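Motport Opens Drirneck Ridge Trail to Day Hikers With New Shuttle and Guided Walks

MOTPORT, Wed 22 February – The Motport Visitor Office today announced the opening of the Drirneck Ridge Trail, a marked day-hiking route that links the harbor district of Motport with the upland village of Drirneck. The trail is open to the public free of charge and can be walked in either direction.

The route is 12 kilometers long and climbs to 299 meters above sea level at its highest point, the Işık lookout, where hikers have a clear view of the coast on one side and the Drirneck valley on the other. Most walkers in reasonable health should allow up to 6 hours for the full distance, including stops.

"Visitors have been asking us for years for a walk they can finish in a day and still be home for dinner," said Līga Uibo, director of the Motport Visitor Office. "Parts of this path have been used by local families for generations, but the sections did not join up and there were no signs. We are pleased to be able to offer it as one continuous trail."

Work on the route was carried out jointly by the Visitor Office and the municipality of Drirneck. It included new steps on the steep ground below the lookout, a footbridge over the upper stream, and signposts at every junction. Two older sections that crossed grazing land have been moved to follow the field boundary, by agreement with the landowners.

A shuttle bus operated by Lorero will connect both ends of the trail on Saturdays, Sundays and public holidays. The first bus leaves the Motport ferry terminal early in the morning, and the last return service leaves Drirneck village square in the early evening. Tickets may be bought on board or in advance at the Visitor Office counter. Dogs travel free but must be kept on a leash.

"Our drivers know the Drirneck road well, and we have set the timetable so that a person walking at an easy pace will not have to hurry for the last bus," said Settimio Martinelli, operations manager at Lorero. "We ask passengers to scrape the mud off their boots before they board."

The weather on the ridge can differ greatly from conditions in town. Wind is common above the tree line in every season, and fog may settle over the lookout with little notice. Hikers are advised to carry a warm layer, a rain jacket, drinking water and food for the day. Sturdy shoes with a good grip are strongly recommended. The stone steps below the lookout are slippery after rain, and walkers should take particular care when coming down.

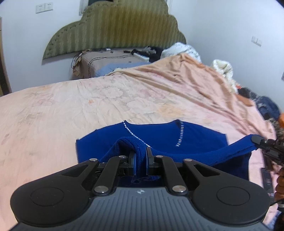

Drinking water is available at the trailhead in Motport and at the public fountain in Drirneck. There is no supply between these points, and water from the streams should not be drunk untreated. Restrooms are located at the ferry terminal and beside the village hall. Cell phone coverage is good along the lower part of the route but unreliable between the footbridge and the lookout.

Guided walks will be offered on the first Sunday of each month, led by Oluf Nørgaard, a licensed mountain guide who advised on the layout of the trail. The walks start from the Motport trailhead and include a long stop at the lookout. Places are limited, and advance booking is required. Children are welcome when accompanied by an adult.

"I would encourage people who are new to hiking to start from the Drirneck side," said Nørgaard. "The climb is gentler, the woods give you shade for most of it, and you finish by the water. Those who want the harder walk can begin in Motport and go straight up."

Visitors who do not wish to complete the whole route may follow a shorter loop from Drirneck to the Işık lookout and back. The loop uses yellow markers, while the main trail is marked in white. Both are shown on the free trail map, which can be picked up at the Visitor Office, on the Lorero shuttle and at participating guesthouses.

Camping and open fires are not permitted anywhere along the route. Hikers are asked to stay on the marked path, close all gates behind them and take their trash home. A section near the upper stream may be closed for short periods in spring to protect nesting birds. Notices will be posted at both trailheads and on the Visitor Office website.

Mateja Dervishi, mayor of Drirneck, said the village was ready to receive more guests. "We have a bakery, a café and a small museum of mountain farming, and all of them are a few steps from the bus stop. We hope walkers will set aside an hour to look around before they head back to the coast."

The museum will extend its weekend opening hours to match the shuttle timetable. Its current display, on the old mule tracks that once carried salt and cheese across the ridge, was prepared by local historian Remzi Soylu and will remain open until the end of August.

About the Motport Visitor Office

The Motport Visitor Office is the public tourism body for the town of Motport and the surrounding district. It provides information to travelers, maintains the network of marked walking routes and works with local businesses on visitor services throughout the year.

Media contact

Press Desk, Motport Visitor Office, Ferry Terminal Building, Motport. Interview requests and bookings for the press walk should be made through the Press Desk during office hours.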